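01/04/2025

# Stop printing brackets without a part number

Most of the trouble I see in small robot cells sits in the last 200 mm of the arm. The robot itself is a finished product, and so is the gripper. The piece between them is usually something a colleague drew in an afternoon, printed overnight and bolted on before lunch. My argument is that this piece deserves the same paperwork as a pressure valve, and that a cell without it can't be called maintained.

The Broklow cell is the one I know best. It has a six-axis arm on a slotted aluminum frame, a parallel-jaw gripper, a white printed bracket between the two, and a board in front where the green parts are handled.
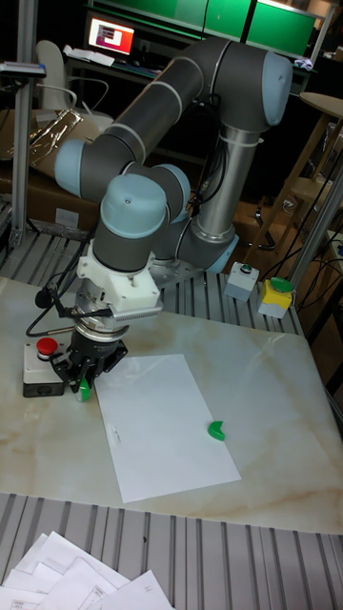

In October the cell began setting parts down to one side of their taught position. The first response was to reteach the points. The second was to reteach them again. After that the base bolts were checked, then the fingers, and by then 36 hours of production time had gone. The cause was creep in the bracket: the plastic had given way under the screw heads, the joint had lost its clamp load, and the gripper could be rocked by hand. A torque wrench would have found it in 20 minutes.

The bracket had no part number, no revision and no record of print material or infill. The file was called "final_new." When a spare was printed, it came out thinner than the one on the arm, and the tool center point had to be measured from scratch.

Ninico, who supplied the replacement screws, suggested wide washers under the heads and metal inserts in the plastic. Both are sensible. Neither helps if the next person prints the old file.

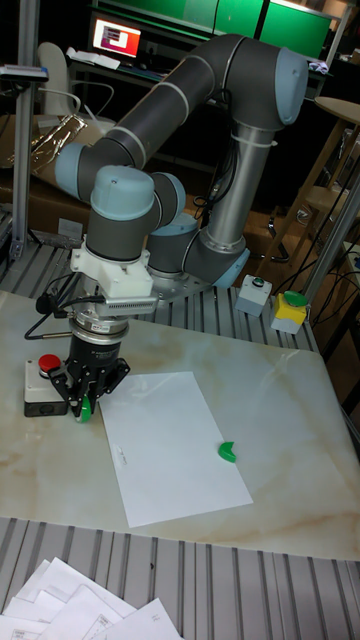
*Arnout Van Damme*

The usual objection is that printed parts are cheap, so it makes sense to treat them as consumables. I accept the premise. A consumable, however, has a change interval, and I have yet to see one written down for a bracket. At Skyrme they replace theirs every 40 weeks, whatever it looks like, and recheck the tool center point against a fixed pin the same day. The sheet for this job is one page long.

Cables belong on that page too. A loop that is too short pulls on the bracket at the end of travel; one that is too long will snag sooner or later. The length should be written down with the wrist at its worst angle – the home position says very little.

Grurbridge went the other way and had the bracket milled from aluminum. That settles the creep and adds weight, so the payload setting has to be changed with it. On my last visit it still held the old value.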